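Seller left a water softener contract behind, am I stuck with it?
Posted July 29, 2019 in Buying and Closing

Hi everyone, first-time buyer and a nervous one, so bear with me. We're supposed to close on a three-bedroom over in Nendside in 20 days. The listing said "water softener included," and we were so pleased about that! Then our inspector found a Conov sticker on the tank, and the seller's agent admitted it's a rental at $28 a month with 4 years left to run.

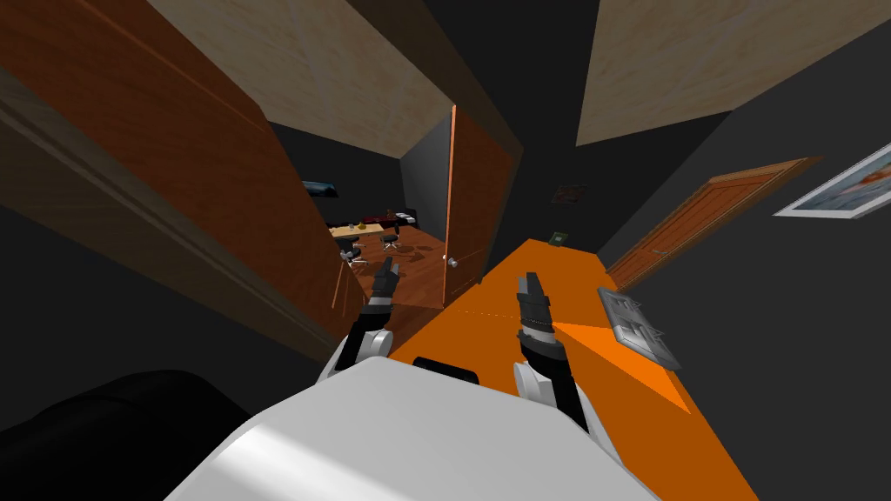 She says everybody just takes over the payments and that it would be silly to hold things up. Maybe so, but it isn't in our purchase agreement anywhere. Can they make us take it? I'd hate to lose the house over a tank of salt.
- kerkholm_bound

Hamish Moncrieff
First of all, congratulations, and try to breathe. I sold houses for a good long while before I retired, and I saw this one come up a lot with softeners, propane tanks and alarm systems. A rental contract belongs to the person who signed it. It doesn't normally pass to you unless you sign an assumption form, so please don't sign one just because it turns up in the closing stack.

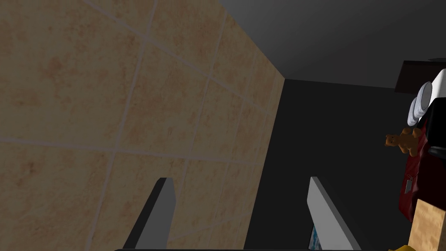 Have your agent write up an amendment now, while there's still time. It can say the seller pays off the contract before closing, or has the unit taken out and the plumbing put back together - and do get that second part in writing. Ask for the payoff letter too. Check with the title company as well, in case the rental firm has filed anything against the property.

bagheri_home
We just took ours over, it was fine. Water's nice.

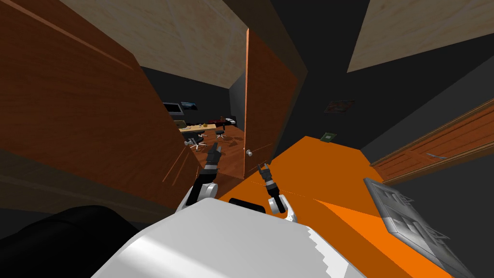 One thing though, they wanted $92 for a transfer fee and we didn't find out until the first bill came in December. Call and ask before you agree to anything. Good luck with the house!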